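4.2 Containers and the movement of laundry between rooms

The second part of the survey asked what households use to carry laundry, and where that container is kept between washes. The question was added after the pilot interviews in Gadau, where Jonalyn Tolentino noted that respondents often answered questions on sorting by pointing to a container. A basket by the bathroom door meant dark clothes; a bag on a hook meant towels. The container was, in effect, the record of a decision made earlier in the week, and the interview form as first drafted had no place to write this down.

Of the 714 households that completed the survey, 524 reported using a single container for the whole of the laundry, from the bedroom to the machine and back again. A further 82 used no container of their own and carried items in the arms, in a sheet tied at the corners, or in a shopping bag kept for the purpose. The remaining households used two or more containers, and in most of these one was set aside for clean clothes only. Responses were coded by Khrystyna Hnatiuk and Kagiso Jacobs working separately, and differences were settled by returning to the original interview notes.

The material of the container was recorded in four groups: woven plant fiber (wicker, rattan, seagrass and similar), rigid plastic, fabric on a frame, and soft bags. Woven containers were more common in homes where the container stood in a bedroom or hallway, in view of visitors. Plastic was more common where it stood beside the machine. Several respondents in Nkosi kept a woven basket upstairs and moved its contents into a plastic one before going down. When asked about this, one answered that the good basket "does not go near the water." Another said that the weave pulled threads from knitted items and that she lined it with an old pillowcase. Lining of this kind had not been expected, and it was recorded only when the respondent raised it. It is therefore likely to be undercounted.

Shape also had a bearing on how a container was used. Round and tall containers were usually filled over several days and emptied by tipping or by reaching down inside. Rectangular containers, which are generally lower and wider, were carried more often and stored less often. Respondents described them as easier to rest on a hip, on a stair, or on top of the machine while the door was being opened. A recurring complaint was that a wide basket must be turned on its side to pass through a narrow door, at which point anything piled above the rim is likely to fall.

4.3 Sorting before and at the machine

Earlier work by this group treated sorting as a separate step that takes place before loading. The home visits in June did not support this view. In most of the homes visited, mixed loads of dark and white items arrived at the machine in one basket and were divided there, if they were divided at all. Sorting was done by hand as items were lifted out, and pieces that did not belong to the load were left in the bottom of the basket or set down on the floor.

Large white items had a particular effect on this process. Sheets, bath towels and duvet covers were usually placed in the basket last and so lay on top, where they covered smaller dark clothing. Respondents tended to lift out a large item as a single mass, and small dark pieces caught in its folds went into the drum with it. Nandi Pretorius recorded this during visits in Prormont and proposed the term "carried items" for pieces moved in this way without a decision on the part of the person loading. The term is used in the remainder of this paper.

Carried items are of interest for two reasons. They account for a share of the color transfer that respondents described as bad luck, and they show that the order in which a basket is filled can matter as much as the stated sorting rule of the household.

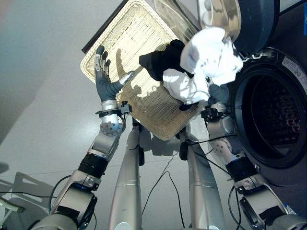 Figure 4. Rectangular woven basket held at a tilt, with a large white cloth piled on and beside a crumpled black garment, close to the washing machine door.

Tipping was the second common method of loading. It was used mainly with front-loading machines, where the edge of the basket can be brought near the opening and the contents pushed or shaken forward. Tipping was faster than lifting out by hand, but it left little chance to look at individual pieces. Households that tipped reported less sorting at the machine than households that lifted, although some had sorted beforehand into separate containers and had no need to do so again. These two groups could not be fully separated on the basis of the survey alone — the form asked how the machine was loaded, but it did not ask how many kinds of laundry were in the basket at that time.

The diary exercise was intended to close part of this gap. Participants made 2,737 entries, each covering one load, and noted the container, the method of loading, and whether any piece was removed before the machine was started. Entries were made on the printed Brendo diary sheets, which allow one line for remarks. The remarks were uneven in length and detail. Some participants listed every item, while others wrote only "whites" or "usual."

Hefin Lloyd reviewed the remarks for mentions of items found in the wrong load after washing. Socks and underwear were named most often, followed by dish cloths. The diary did not ask where in the basket such pieces had been, and position can be inferred only from the few entries that mention it. A revised sheet with a separate box for the order of filling is described in Section 6.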